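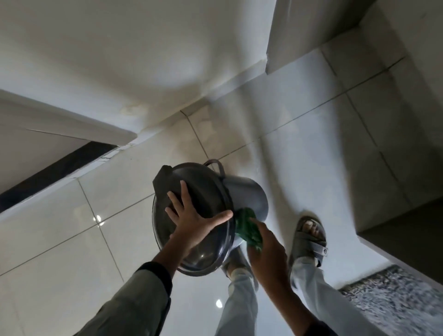

The Chore Club

At Turnisley High, an after-school robotics club put away its race cars and took up the dishes

Mar 7, 2021

Print | E-mail

Ask anyone in the Turnisley High robotics club how to wipe down a cooking pot and you had better pull up a chair. They will start with the lid. Do you leave it on or take it off? If you leave it on (and there are strong feelings here), which hand keeps it from sliding, and are your fingers spread out or tucked around the rim? Then there's the cloth, and whether you bunch it or fold it, and then somebody brings up the side handles and you may as well call home and say you'll be late for supper.

I went out to Turnisley expecting to write about the kind of robotics club I remember from my own school days, with small wheeled things bumping into the baseboards and a great deal of black tape on the floor. There is still some tape. There's a shelf of old race cars too, and a banner from a regional meet with one corner coming down. But the talk in the room, from the minute I hung up my coat, was all about chores. Sweeping, folding, stacking, pouring. Most of all it was about pots.

The club has a robot called Dandus. It has two arms, a body that the students bolted together out of shelving parts, and a head that holds a camera and not much else. Dandus can pick up a plastic cup nearly every time, and it can set the cup down again most of the time, and last fall the club decided that cups were getting dull. They wanted Dandus to take a pot with a lid on it, hold it steady, and wipe the outside with a cloth. That was October. They figured it would be a nice warm-up for something harder.

"We thought it was one job," a junior told me. "It's like nine jobs."

The way they are going about it is simple enough to explain, even for me. The students record themselves doing the chore at home, from up at eye level, looking down at their own hands. They bring the clips in, trim them, and write a short note to go with every one saying what each hand is up to. The clips and the notes go into a program the seniors look after, and the program tries to get some idea of how the thing is done. Then Dandus has a go at it, usually with a small crowd watching and a folded gym mat on the floor underneath.

When school let out for winter break the club had 1,411 clips. The goal, written in green marker on the whiteboard and underlined more times than it needed to be, was 2,000. They went past it the week before my visit and were sitting at 2,017, and someone had brought in a sheet cake, of which I was given a corner piece with far too much frosting (I ate it all).

I spent a good part of the afternoon at the sorting table, which is where the new members start out and where, I suspect, a few of the old members would happily stay forever. Two students share a screen. One runs the clip and the other writes. They stop on a moment, argue, write a line, and move along. It sounds like dull work and I suppose some of it is, but you get drawn in. I found myself leaning over shoulders. The one I remember best has a metal pot tilted at an angle a good way above a tile floor, the left hand laid flat on the dark lid with the fingers fanned out, and the right hand pressing a wad of green cloth to the wall of the pot just under the rim. There are light blue jeans and a pair of gray slides down below.

The two at the table stayed on that one for a long while. The question was what to call the left hand. One wanted to write "holding." The other said that holding is when your fingers go around something, and these didn't, they were flat, so it ought to be "pressing." A third student wandered over from the soldering bench to say that it was steadying, obviously, and got told to go back to the soldering bench. They have a list of words they're allowed to use, taped to the side of the monitor, and "steadying" isn't on it, though it had been penciled in at the bottom with a question mark by the time I left.

You might think it silly, but the adviser doesn't. She teaches chemistry the rest of the day, came to the club because the last adviser retired and the keys had to go to somebody, and she has turned out to be the person in the room who cares most about the word list. If half the notes say one thing and half say another for the same kind of hand, she explained, the program can't tell they belong together. So they fight it out. She lets the fights run longer than I would. "They listen to each other better at the end of one than at the beginning," she said, and then she had to go and see about a smell.

The smell was nothing much, a bit of warm plastic from the box that charges the batteries.

Around the time the cake was down to crumbs, they wheeled Dandus out for me. I should say that I'd been told more than once not to expect anything. The pot they use is a light one with a lid that has been tied on with string, and the cloth is held in the gripper before the run starts, so that Dandus only has the one thing to worry about. The left arm came up under the pot, stopped, thought it over, and moved an inch to the side. The right arm brought the cloth in. It touched the pot. It went along the side, maybe the width of my hand, in one slow swipe, and the whole room went up as if the football team had scored. Then the pot turned in the grip and hung there by its edge, and someone hit the stop button, and everyone went right back to their laptops to find out why.

That swipe, I learned later, was the third they'd ever had. A good one needs the cloth pushed hard enough to do some cleaning and gently enough that the pot stays where it is, and we all do that without a thought, standing around in our kitchens with our minds on something else. The students talk about their own hands now the way birdwatchers talk about birds. One freshman said she can't dry a dish at home anymore without slowing down to look. Her grandmother has started telling her to hurry up.

The parents come into this more than you would think. A lot of the best clips, the club agrees, come from kids who got somebody older to show them how, and it's been a surprise to everybody how different the ways are. Some families wipe in circles and some go up and down. Some set the pot on a towel, some hold it up against the chest, some rest it on a knee. There was worry early on that all these different ways would muddle the program, and there was a push to pick one and have everybody copy it. That was voted down. I'm glad, for what it's worth.

Money is tight, as it is for every club I've ever written about. The arms came used from Vimitz, a small parts shop two towns over that sells to hobby builders and has been patient about being paid. One of the wrist joints squeaks. The students have raised most of what they owe by fixing people's vacuum cleaners in the school lobby, and they've gotten so good at it that they could probably keep it up as a business if they didn't have homework.

What they are working toward is the Avotiņš Challenge, a spring meet for school teams where every robot has to do a household task from start to finish in front of judges. Most teams will sort socks or set a table. Turnisley has put its name down for the pot. There's a rule that nothing can be tied on, so the string will have to go, and the cloth has to be picked up off the table by the robot itself, a part of the job they had barely begun on when I was there. I asked one of the seniors whether that kept her up at night. She said no, but that she'd been dreaming about lids.

I stayed later than I'd planned. The light was going outside and two of the younger ones were back at the sorting table with a fresh batch, and I could hear them starting in on whether a cloth counts as "bunched" if there's still a corner hanging down. The adviser was trying to get people to stack the chairs. Dandus had been rolled back to its spot by the window with the pot hung over one arm, ready for the next try.

The club meets after last bell in the old wood shop, through the double doors past the cafeteria. They're happy to have visitors, and they will take a broken vacuum if you've got one.

Print | E-mail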